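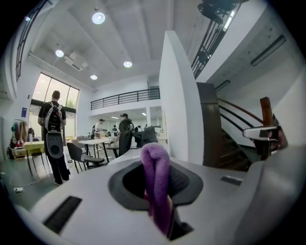 Speaker notes: Two hand-held grippers, one cupboard

Opening

Good afternoon. Salvador Patrício, Paiva. I was asked to say which hand-held gripper you should buy. I'll tell you what we tried and what I still don't believe. Skip the company slide.

What we compared

The Zembridge and the Josar. Both are carried in the hand, both have a camera looking out past the fingers, both claim you can pick one up and record useful work within minutes. Same room for both, same jobs: folding, picking up soft things, putting small things back where they came from.

4 people, 20 trials each per gripper. Say this slowly, it is a small test. One of the four had used the Josar since August, and I don't think practice washes out of the results.

Cloth

Everyone's brochure has a cloth demo. Be suspicious of it. A thick, fuzzy piece folded double stands up nicely and gives the fingers something to close on. Thin lining lies flat on the table and the fingers skate over it. Ask any seller which one they filmed.

The Zembridge did better on thin cloth, by 6 trials out of the full set. I wouldn't spend money on a gap that size.

(Pause. Someone usually asks about finger pads. Answer: yes, we swapped them, no, it didn't change the order.)

The camera

Wide view, and people like it. My complaint is what it takes in. You get the room, the windows, the stairs, your colleagues' backs, and a good share of every picture is the gripper's own shell.

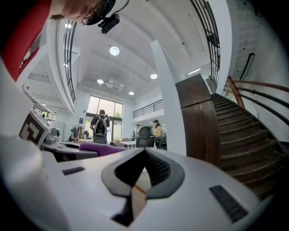 That shell is fixed relative to the lens, so in principle you mask it once and forget it. We masked it, then knocked the mount during a battery change and had to do it again.

Marker boards: keep them upright and don't move them between runs. The Brakatthorpe people lean theirs on a stack of books. I have seen their numbers.

Price

The quote we had was 1,160 per unit, before spare fingers. Ask what the spares cost – I did, and got a different answer each time.

Where I stand

We've kept both. If pushed, I'd take the Zembridge for thin fabric and the Josar for long sessions, as it's kinder on the wrist. I'd want a second site to repeat the cloth trials before I said so in print.

Questions. Leave the trial table up on the screen.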